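Search tickets

Filed under: Laundry & Utility > Washers > Spin and drain > Solved

Skuvon 70 stops at 18 minutes left, won't spin on Wool

Opened Wednesday, 7:40 a.m.
Status: solved
Site: Wulodham house, ground floor utility room

First off, I love this washer. It has been great on every cycle except Wool, so I really want to get to the bottom of this one! The Wool program washes fine, rinses fine, then the clock hits 18 and just sits there. Drum full of water, door locked, no beep. After a long wait it gives up and shows E2.

Tried so far:
- Power off at the wall, back on. Same thing.
- Cleaned the drain filter. Found a button and a hair tie, very satisfying, but no change.
- Ran Cottons with towels. Perfect, full spin.
- Ran Wool with the drum empty. Finished normally!

So it only happens with knits in there. I've been washing one heavy sweater at a time, as the booklet says to.

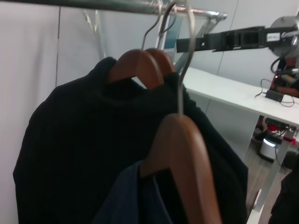

Update, 12:15 p.m.
Preltstead support wrote back before lunch, which is super quick. They think it's the balance check. One heavy item soaks up water, clumps on one side of the drum, and the machine won't go into the spin until it can spread the weight out. On Wool it only gets 2 tries before it stops. They asked me to check the feet.

Got the level out and wow, the back left foot was way off. The floor slopes toward the drain in that corner and I'd never noticed. Wound the foot down until the bubble sat in the middle, then tightened the lock nut.

Update, 3:30 p.m.
Wool again, same sweater. Got past 18 and spun, but it thumped a lot on the way up. Better! Not there yet.

Update, 6:05 p.m.
Support's second idea was to add a couple of light knits to even things out, and to put the Schnyder rubber pads under the feet. Did both. Smooth as anything, no thump, no E2, and the clock ran all the way down to zero.

Also asked whether I could raise the Wool spin from the default. They said to leave it where it is, and that the 2000 setting is for Cottons only. Fair enough.

Closing this one. Thank you so much, Preltstead, this was a really fun fix. If anyone else gets stuck at 18, grab a level before you order a pump!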